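Liya's Kitchen Notes | Do more with less food

Home | Lunch boxes | Freezer | Ask me | November 2023

Lunch from what is left: my tips for the working week

Several readers wrote to me after the soup page and asked how I make lunch for the office without buying it every day. I am not a cook by profession. I learned most of this from my mother and the rest from spoiling a lot of rice. Take what is useful for you.

Cook the rice in the evening, but do not leave it in the pot until you go to bed. Spread it on a wide plate, let the steam go out, then put it in a closed box in the fridge. I eat it the next day and I do not keep it longer. When you heat it, add one spoon of water and cover it, and heat it until it is very hot in the middle also.

Bread which is two days old is better for a toasted sandwich than fresh bread. Butter the outside, not the inside. If you put tomato in it, take the seeds away first and dry the slices on kitchen paper.

For salad in a jar, the dressing goes at the bottom, then the hard things — carrot, chickpeas, cucumber — and the leaves at the top. Keep the jar standing. I once carried mine lying in my bag on the bus from Escobedo Road and I had to wash the bag two times.

My measures for one portion of lentils are 70 grams dry, and for pasta 100 grams. Before I had a scale I always made too much pasta, and then I was eating it cold from the pan at night. Small brown lentils do not need soaking. Salt them when they are nearly soft.

Cleaning up after

Tomato sauce stains plastic boxes. Rinse them with cold water first, before the hot water and the soap. If the orange colour is already there, fill the box with water and a spoon of bicarbonate of soda and leave it until morning. On a sunny windowsill the rest of the colour goes away slowly.

Tiles near the cooker are easier to clean on the same day. A soft cloth, warm water and a little washing-up liquid is enough for most fat. Do not use vinegar on natural stone, it can eat the surface. On ordinary glazed tiles it is all right, but rinse well.
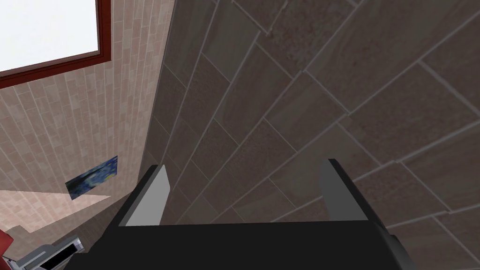
Large tiles on one wall.
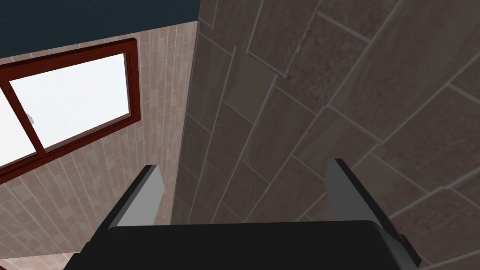 For the lines between the tiles I use an old toothbrush and a paste of bicarbonate and water. Work on a small part, wipe it, then go to the next. Do not scrub with a metal brush, it pulls out the grout and then you have a bigger job.

The smell of onion on a chopping board goes with half a lemon and some coarse salt. Rub, wait five minutes, rinse. The same lemon can go afterwards into the sink.

Boxes and labels

I have used glass boxes from Liva for three years and the lids still close well. The Vastix ones were cheaper but the clips became loose. Whatever you buy, take all in one size, so that the lids fit each other and you do not search in the cupboard in the morning.

Write the day on the lid with a piece of paper tape. I know you think you will remember. In December, when there are many leftovers, I write also what is inside — frozen gravy and frozen coffee look the same.

Next time: what to do with half a cabbage.

Liya Araya

Comments are open until the 31st. This page was read 1,715 times, thank you all. The reader from Clandness who asked about eggs: yes, boiled eggs can go in the lunch box, but keep them in the shell and keep them cold.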